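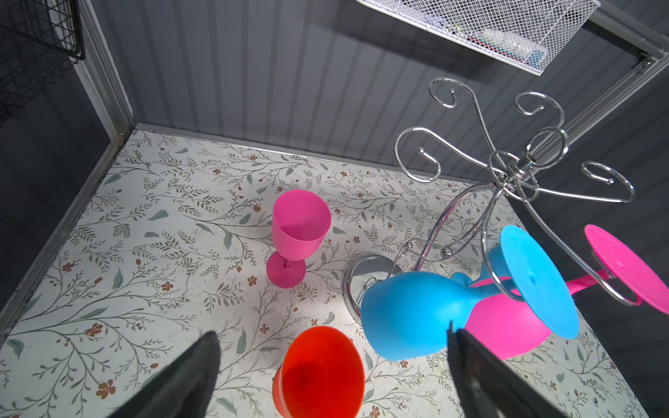 Do glucosamine pills do anything for a sore knee, or am I paying for nothing?

Mostly you are paying for nothing, though a few people swear by them and I can't prove them wrong. The bigger trials are mixed at best, and the good results tend to be small.

Some background on why I'm asking. I'm 40, my left knee has hurt going down stairs for 7 months, and a coworker gave me half a bottle of Serosex joint capsules. The label says "supports mobility," which could mean anything. A refill is not cheap and they want me on a monthly plan. The doctor said it was "probably wear" and sent me home with a sheet of exercises. I did them for a week. I take a blood pressure pill too, if that matters. Has anyone had a result they'd put money on?

Posted in Joints and Muscles, 938 views

Haris Ionescu

The short answer at the top is fair, but I'd go further. Look at what the bottle promises. "Supports" and "helps maintain" are words a company can print without showing that the stuff works. I went through the Serosex website in October looking for one study with a comparison group and found customer letters.

Knee pain also goes up and down by itself. People buy pills when it's at its worst, it eases off, and the pill gets the credit. I did the same with a magnetic strap from Zorkell and told everybody it had cured me. Then the pain came back with the strap still on.

What has better evidence behind it is the dull stuff - strengthening the thighs and hips, losing some weight if you carry extra, walking on flat ground. One week is not a trial. Give the exercises 3 months and write down how the stairs feel. If the knee locks, gives way, swells up or turns hot and red, go back to the doctor and ask for a proper exam.

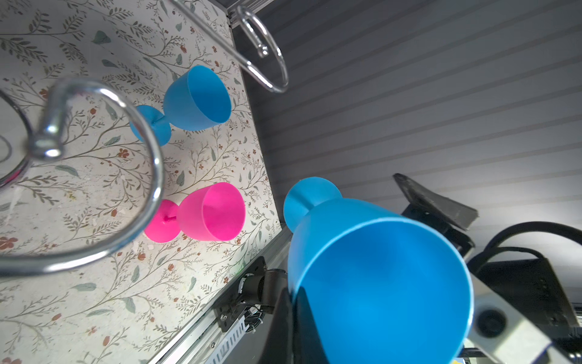
Moussa

I don't buy all of that. My mother has taken glucosamine for years and she still does her own yard work. Doctors don't like it because there's no money in it for them. Take it with food and you'll be fine, and try turmeric too.

Haris Ionescu

There's plenty of money in it for somebody, or there wouldn't be a whole aisle of it at the drugstore. I'm glad your mother is doing well, but we don't know how she'd be without the pills. And "you'll be fine" is too quick. Glucosamine can be a problem with blood thinners such as warfarin, and a lot of it is made from shellfish. Anyone on regular medicine should ask a pharmacist first, and that includes the blood pressure pill. Same for turmeric capsules.

stairs_again

I went to the knee class at the Stomthorpe clinic. Expected very little. Mostly sitting down and getting up from a chair, slowly, plus a step. It was boring and my knee is somewhat better, maybe from the class, maybe not. I quit the capsules at the same time and noticed no difference. Ask if they'll let you sit in on one before you sign up.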